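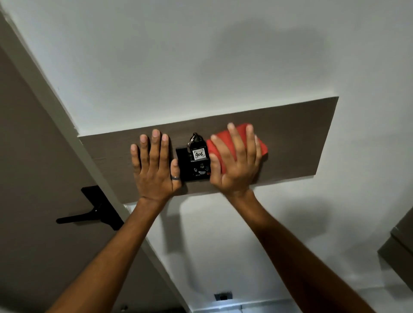
Figure 5.1. Wiping the wall panel beside the door in room 406, from the wearer's point of view. Left hand on the panel, red cloth under the right.

Chapter 5
Learning from Two Hands at Once

I have a confession to make before we get to any math. For a good part of my working life I thought of wiping as the boring task. You know the type -- the one you hand to the new student while you go off and do something glamorous with pouring or folding. Then my group tried to teach a robot to clean a hotel room, and wiping ate our whole fall.

Take another look at Figure 5.1 and ask yourself what the left hand is doing. It holds no tool. If you were writing down the steps of the job for a friend, you'd probably leave it out: take cloth, wipe panel, done. We left it out too! Our first version of the Derko method learned from the right hand only, and we figured the other arm could stay parked at the robot's side.

So here's what we did. We collected 300 short recordings of people cleaning small things on walls (panels, switches, door handles, the odd thermostat), all taken from head height, looking out at the person's own hands. We called the set Tremitz, after the guesthouse where we did most of the work. Then we trained 2 policies on it. One saw and copied only the hand with the cloth. The other, which we named Stinix, had to predict where both hands would go, even when one of them was just resting there.

I bet a colleague lunch that it would make no difference. I paid for lunch. Stinix finished 235 of its 300 test wipes without bumping the fixture or leaving a patch untouched, and the one-handed policy didn't come close. It kept drifting into whatever stuck out of the wall. A key tag in its holder, like the black one in the figure, was the worst of all, because it stands up just where a lazy wipe wants to go.

Why would a hand with no cloth in it help so much? We'll spend most of this chapter on that, and I should warn you that my favorite answer has changed more than once. For now, keep two ideas in your pocket. The first is that a resting hand tells you something about where the work is. The second is that people look where both hands are going, so the camera view itself shifts, and a policy that ignores one hand has to explain that shift some other way. (Notice how tilted the wall is in the figure. Your own head does that all day long and you never mind it.)

We'll start with labeling in Section 5.1, which is dull but please don't skip it. Section 5.2 builds the one-handed policy, Section 5.3 adds the second hand, and Section 5.4 goes through the failures from the Chávez trials, where we swapped the wall for a mirror and things got ugly fast.

Before you turn the page, go wipe down a light switch at home. Do it once the usual way, then again with your free hand behind your back, and write down what changed. You'll want those notes for Exercise 2.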